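To: Skovulville Robotics Club list
Subject: Re: bedroom task, what's left before December

Hi all,

Good session last night, and thanks for sticking around until 9! Answering the note from earlier in the thread first:

> I ran the tidy-up task again with the new seed file. Out of 500 tries
> it reached for the right thing more than 40 times before I quit
> watching. Is it the grasp or the planner? Also, are we keeping the
> racket? It's a pain.

Yes, we're keeping the racket! The Mameck rules say one long object and one small flat one on a soft surface, and I don't want to redo the whole bedroom scene now. I did go back to the maroon sheet (the plain gray one kept making the depth values look way too good), and I left all the wrinkles in. The arm is on the block beside the bed, same as in the Malabanan branch, with the gripper pointing down and open at the start pose.
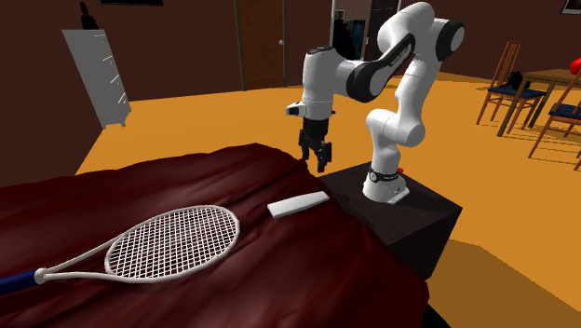
Takell wrote back to me that the planner is fine and the trouble is the approach angle, so whoever picks this up should try turning the wrist before coming down, and leave the speed alone. Going in straight from above on a racket handle only works if the fingers line up with it first, and our script never checks.

I think that's right, and it's an easy thing to try. Open task 2, go to line 202, and you'll see the wrist angle is just typed in as a fixed number (my fault, I was in a hurry). If somebody wants to swap that for the angle of the object, please grab it and say so on the list so we don't get three versions again.

Oh, and please pull before you run anything! The old bedroom file has the bed too low and your numbers won't match mine.

Snacks are on me next time.

See you in the lab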